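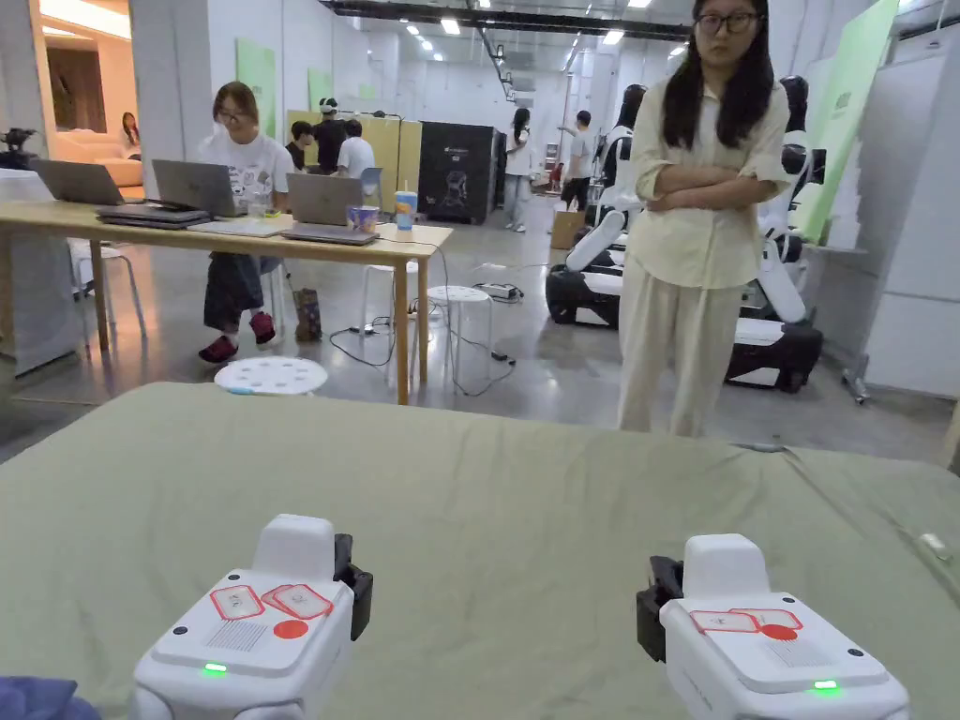 Green cloth on the demo table - iron it or leave it?

kfarkas
2018-08-11
Need opinions quick, open day is coming up and I'm doing the room. The sage green cloth is creased all over. Do I iron it, swap it, or get rid and have bare table? Also the long wooden table on the left, is that staying where it is. Laptops, cups, stools, the lot.

Felicidad Q
Iron it. Creases show up worse on plain colours, esp under those lights.

teo_b
Leave it. People come to look at what's on it not the cloth. I'd sort the cables first, they're all over the floor by the power strip and someone will go flying.

kfarkas
Cables on the list. Got 12 m of rubber cover left from January, should do it.

Felicidad Q
teo you say leave it every time and every time the photos look like an unmade bed. Damp tea towel, hot iron, done.

teo_b
Did that with the last one and it went shiny. Polyester. Check the label before you go near it

Bienvenido S.
Can we talk about the drinks. Mug, plastic cup and a big one with a straw, all on the same table as three open laptops. Put a side table by the door and make people use it.

kfarkas
No space by the door. Could do a tray?

Bienvenido S.
Tray's fine. Not next to the laptops though.

Felicidad Q
And paper bags off the floor pls. Hooks under the table, Munen do stick on ones, mine have held up ok.

efren.c
White stools are good, keep those, they tuck right under. Wouldn't lean that tall green poster at the side tho, get it on a proper stand. Goes nicely with the cloth so I'd keep both.

teo_b
Matching is the one good argument for the cloth, fair enough. Still wouldn't iron it.

kfarkas
Label says cotton mix. Going to try a corner on low - will report back

Felicidad Q
Inside out!! And do the hem first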